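Helper wanted for our shared kitchen and lounge at Adham

Hi! I'm Diễm Lò, and I look after the shared rooms at Urkgate. I need somebody friendly to help me keep the lounge and kitchen in shape, 20 hours a week, mornings mostly.

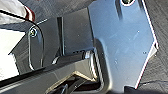 Page last changed: September

The work is pretty simple. You'd fold and put away the linens, wipe down the tables, and sort out the cabinets when people have stuffed things in any old way (they do, a lot!). I'll be with you for the first 4 shifts, so don't worry if you've never done this for pay.
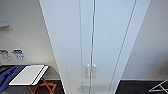 The tall white cabinet, two doors

You'd also be in charge of cloths and throws. I like them folded in thirds with the clean edge facing out, and I'm picky about it, sorry! Anything with a stain goes in the bag for Phùng, our laundry service,
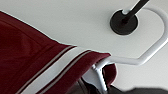 and they bring it back the next afternoon, so you'd just check it against the list and put it on the right shelf.

Lunch is on us, and you can eat it right there with everybody else. Most people head straight for the high round table, and I can't blame them, though I've got my eye on the chair with the mustard-yellow seat, so you'll have to be quick. The fridge gets a proper clean-out once a week and I'd love it if you took that over from me.
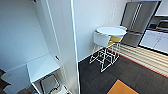
Pay is 32 dollars an hour. You don't need a resume, just write me a few lines about yourself and the mornings you're free. When you come by to meet me, look for the orange mat on the carpet and wait near there, I'll come find you. Drop your note at the Jastance desk, box 961, or hand it to me if you see me first!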